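Equipment planning for laboratory automation

Print this article | E-mail this article
14 shares | 2 comments

Equipment planning for laboratory automation is the work of deciding what a laboratory must buy, in which order and from which part of its budget, before a robot can take over bench tasks. The term is mostly used for small installations, in which one robotic arm works with instruments that the laboratory already has. Large automated lines are normally planned by their supplier and follow other rules.

Background

In older practice, a laboratory asked for a price for the robot and treated everything else as small expenses. This led to many late purchases. Lungile Baloyi, who wrote an early planning guide for the Grerkdale teaching laboratories, proposed that the list should begin with the task. The planner writes down each movement that a person makes at the bench, and only then asks which machine can make it. Her guide is still used in Grerkdale, with changes made by Elin Rowlands.

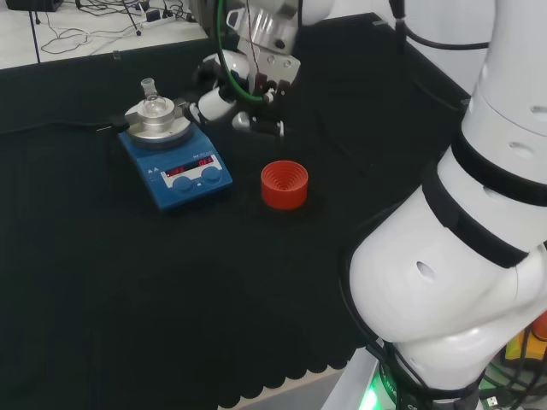
Cost groups

Costs are usually divided in two groups. The first group is paid once. It includes the arm, the gripper, the cameras, the control computer, the table and the first safety inspection. The second group returns every year and includes service, spare fingers for the gripper, software licenses, glassware and the working hours of the person who looks after the system.

The second group is often too low in first budgets. In the Ulden project, a plan to automate simple heating and stirring steps, the yearly part was at first left empty. Lwazi Ntuli, who prepared the second version, added 2,297 for consumables and small repairs, and a separate line of 1,000 for cables, adapters and mounting parts. Both amounts were given in the project's own accounting units. The line for cables was questioned at the review in March but it was accepted without a change.

Existing instruments

A laboratory can save money if it keeps the instruments it has. A stirrer hotplate with knobs can be operated by a gripper, if the fingers can reach and turn the knobs and a camera can read the display. The other way is to buy a model with a data connection, so that the computer sets the values directly. This costs more at the purchase, but it needs less programming and fewer tests.

The choice depends on the purpose. For routine production the data connection is generally preferred. For research on manipulation, the manual controls are a part of the task and are kept on purpose. Some planners put both solutions in the budget and decide after a trial period - this is allowed in Grerkdale, but the unused amount must be returned.

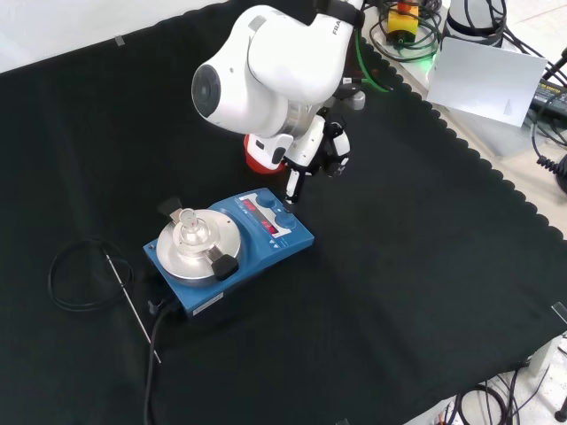 Space and installation

The reach of the arm decides the size of the table. Floor space is also needed for the controller, the power supplies and a free path for people. An emergency stop must be placed where the operator can reach it without leaning over the work area. Planners should measure the room themselves, as building drawings may be old.

Glassware needs special attention. A round-bottom flask cannot stand alone on a flat plate, so a fitting block or clamp must be on the list. Zodwa Nkuna recommends ordering these parts together with the gripper fingers, and testing them with an empty flask before any liquid is used. 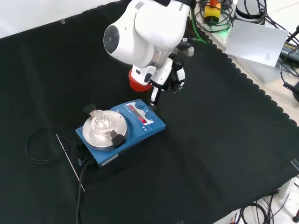

Comparing offers

It is common to ask for at least two offers. They should be compared for the same period of use, including service and training. The Venkataraman table, a form used for this purpose, has one row for each item and one column for each supplier. Items that a supplier does not include are written with the price from another source and are not left blank.

Delivery time is entered too. In Ulden the arm was ready before the table was ordered, and the warranty period had already started. Lesego Shabalala later added a column for the start of warranty, and the local version of the form has kept it.

Leasing and shared use

Leasing is possible for the arm and sometimes for the cameras. The gripper fingers and holders are normally bought, as they are made for one task. In the Puvari arrangement, two laboratories share one system and divide the yearly costs by booked hours. Each laboratory pays for its own holders and glassware. Cleaning time is counted as booked time.

See also: Laboratory safety; Service contract; Robotic gripper

Print this article | E-mail this article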